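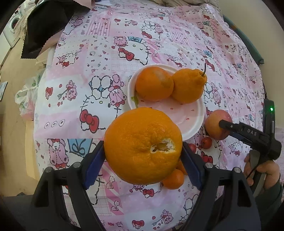

Attachment 1: large orange with torn peel, held between the blue pads. Two oranges on the plate behind.

Ticket 306, Homora fruit handling
Subject: "Damaged item" rule in the Yammine good practice sheet
Opened by: Theda Rothe
Status: open, waiting on Fodside
Last updated: 12/6/25

Problem
Section 2 of the sheet says to stop and discard any item "damaged by the grip." I'd like to know how anyone is supposed to apply that. The orange in the attachment has a hole in the peel right of the middle, with ragged pith around it. The pads are on the left and right sides. Did the grip do that? I can't tell from the picture and I doubt whoever wrote section 2 could either.

Steps tried
1. Reread the sheet. "Damaged" is never defined. Neither is "by."
2. Asked Hellurholm how they log it. They mark every split peel as grip damage, which makes their numbers look awful and tells us nothing about the pads.
3. Went through 25 old tickets from March on. Same wording in the closing note each time: "operator reminded to use less force." Less than what? No force figure in the sheet.

Reply from Fodside
Suggest replacing the finger pads and retesting. Please close if no further issues.

Reply, T. Rothe
Not closing. New pads won't fix a rule that can't be checked. Ribbed pads on dimpled peel may well be a bad match, fine, test it, but you need a record of the fruit before it's picked up or the test is worthless.

Also, the sheet says "one operator per work area" and the same picture has a second gripper at the apple with a hand on its handle. Is the tablecloth one work area or two? Section 2 is silent there as well.

What I'm asking for
- A photo of each item, all sides, before first contact.
- Three log entries: damaged before, damaged during, unknown. Unknown has to be allowed.
- A written definition of work area.
- Drop "use less force" from closing notes until there's a number behind it.

Until then I'm logging this orange as unknown. Hellurholm can call it what they like.

Next action: Fodside to send draft wording for section 2.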